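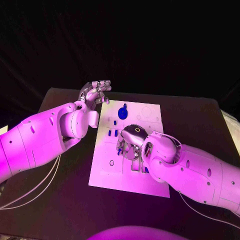
Company News | Press Releases

Plerna to open second game and puzzle lending library, in Garwood, this March

GARWOOD – For immediate release. Plerna, the lending library for board games and puzzles, opens its second location in March. Address is the old Öberg shoe store on the main street in Garwood, next door to the bakery. Doors open at 10 a.m. on opening day and the first hour is for existing members only. Everyone else from 11.

The Garwood shop starts with 2,245 titles on the shelves. Board games, card games, tray puzzles for small kids, jigsaws, a wall of two-player games, and one long shelf of things that don't fit in any category. Of the total, 187 are jigsaws of 1,000 pieces or more, which was the most common request on the comment cards at our first shop in Jikberg. We heard you. Please stop writing it in capitals.

How it works

Same as Jikberg. You pay for a membership, you take games home, you bring them back. No deposit on ordinary titles. A household can have four items out at a time and keep each one for three weeks. Renew once, by phone or at the counter, unless another member has asked for it.

Late items are $2 a week per box. That is the whole fee, it doesn't climb, and it stops at the price of the game. Jikberg members have been paying the same amount from the start and we see no reason to change it for Garwood.

Memberships are good at both shops. Borrow in Jikberg, return in Garwood, or the other way around. A van goes between the two twice a week so a title held at one shop can be sent to the other, and members will get a text message when it's on the hold shelf. Holds are kept five days.

About the building

The Öberg store closed four years ago and the front room had been sitting with the blinds down ever since. Good bones, bad carpet. The carpet is gone. Underneath was a wood floor in better condition than anybody expected, and apart from two boards near the radiator it has been sanded and kept.

We have also kept the shoe store's wall shelving. The shelves were built for shoe boxes and turn out to be a nearly perfect depth for card games and small-box games, less perfect for big ones. Large boxes go on new shelving down the middle, low enough that you can see across the room. The rolling ladder stays too. Staff only, please, and that includes tall members who feel confident.

The old sign over the door will stay up. Some people in Garwood asked about this before we had even signed the lease. The Plerna name goes on the window and on a smaller sign underneath.

In the back there's a play room with six tables. Members can use it free during opening hours, no booking, up to two hours if others are waiting. Tea and coffee from a hatch, nothing with crumbs near the puzzles. There is a step down into the play room and a ramp is being put in before opening, and the restroom is on the same level as the shop floor.

What's on the shelves

A few notes, as we've been asked.

Games for two. The biggest section after family games. Jikberg members borrow these more than anything else in the winter months, and the Garwood shop was given a bigger share from the start.

Tray and inset puzzles. For toddlers and preschoolers. These wear out faster than anything else we lend, and get wiped down between every loan. Missing pieces are a fact of life with this age group. If one goes missing, tell us, and don't go pulling the sofa apart for a week.

Jigsaws. Every jigsaw is weighed when it comes in and weighed again when it comes back. The scale is good enough to spot a single missing piece in most cardboard sets. Where a piece is known to be gone, there's a yellow dot on the lid and a note saying which part of the picture it's from. Some borrowers prefer the yellow dots, for reasons of their own.

Long games. Anything over three hours has a purple sticker and may be kept for five weeks insted of three.

Old games. One cabinet of older titles, most of them donated in Jikberg, some with rules that had to be typed up again from worn-out leaflets. These can be played in the shop but don't go home.

Rules help. A folder at the counter has one-page rule summaries for the most borrowed games. Take a copy. The summaries were written by staff and members over several years and the quality varies – the one for cribbage is excellent, the one for the railroad game with the green box is being redone.

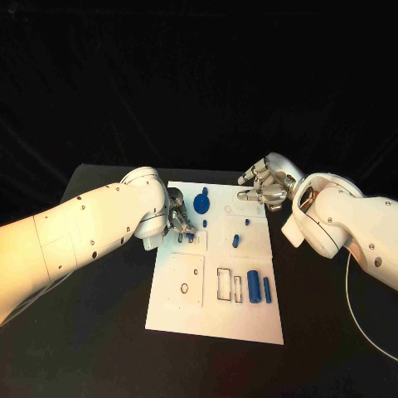

Missing parts are the other thing people ask about. Plerna keeps a spares drawer: dice, pawns, sand timers, meeples, blank cards, tokens in most colors. If a part can be swapped for something close, it's swapped, and the box goes back on the shelf the same day. If it can't, we write to the publisher. Most send a replacement in the end. The record wait so far is eleven months, for a hinge.

Garwood will have its own spares drawer and its own repair table. Split box corners are the main job. Tape on the inside of the lid, linen strip on the outside for the heavy ones. Members who want to learn can come to a box repair evening, the first one is planned for the month after opening and is free, bring nothing.

Memberships and prices

Household membership: $60 a year, or $6 a month.
Single membership: $36 a year, two items at a time.
Play room day pass, no borrowing: $3.
Schools, day cares and senior homes: one flat yearly rate, ask at the counter.

Under-18s can join on a household membership only. Existing Jikberg members don't need to do anything, your card works in both shops from opening day. The new cards have a bar code on the back. Old paper cards still fine until they fall apart.

Before opening, 126 households in and near Garwood have signed up already, through the form at the bakery and on our website. Those cards are printed and can be picked up from 10 on opening day. Bring something with your address on it. If you signed up at the bakery and have not gotten a confirmation, it's likely the handwriting. Call us.

Opening hours, Garwood

Weekdays: 2 p.m. to 7 p.m.
Weekends: 10 a.m. to 5 p.m.
Play room closes half an hour before the shop.
Return slot in the door, any hour. Card games and small boxes only. Please don't force it. Big boxes pushed through the slot in Jikberg have cost us two lids and the slot.

Donations

We're happy to take games, within limits. Complete or nearly complete, boxes that close, no mold, no smoke. At the moment Garwood can use: cooperative games for younger kids, word games in Spanish, large-print card decks, and any jigsaw between 300 and 500 pieces. Puzzles that size are what the senior homes ask for and they're surprisingly hard to find in good shape.

We can't use: electronic games with leaking batteries, trivia games more than ten years old, or a 14th copy of the property trading game. Jikberg has thirteen.

Donations for Garwood can be dropped at Jikberg now, at the counter, during normal hours. Please do not leave bags outside the Garwood door before we open. The doorway isn't covered and it rains in.

Opening day

10 a.m. – Members' hour, card pickup.
11 a.m. – Open to all.
Noon – Family games in the play room, staff on hand to teach.
2 p.m. – Jigsaw race, teams of four, 500 pieces, same puzzle for every team. Sign up at the counter on the day. Winners get a year's membership between them, which they can fight over.
4 p.m. – Quiet tables. Two-player games only in the back room.
5 p.m. – Close.

Parking behind the bakery is for bakery customers. The public lot by the post office is a four minute walk and free on weekends. The bus from Jikberg stops across the street. Bikes can go along the side wall, where there's a rack left over from the shoe store days.

Jikberg shop during the move

Jikberg stays open throughout, with one exception: it will close two hours early on the day before the Garwood opening so staff can help load the van. Some titles have been moved from Jikberg to stock the new shop. If you can't find something you're used to seeing, ask, it may be boxed up in the hallway. Holds placed now on moved titles will be filled from Garwood after opening. The Jikberg play room is unaffected, as is the weekly chess table, and the leaking window over the puzzle section has finaly been fixed.

About Plerna

Plerna lends board games, card games and puzzles to members in Jikberg and, from March, Garwood. It began in a single room over a hardware store and moved to its present Jikberg location when the floor upstairs was judged unfit for the weight. Membership is open to anyone. The company also runs a box loan program for schools and senior homes, with sets chosen by age and changed every season.

Press contact

Press office, Plerna, at the Jikberg shop. Calls are best before 2 p.m., after that the counter is busy and the same phone is used for renewals. Press are welcome at the Garwood shop the afternoon before opening, from 3 p.m., use the side door.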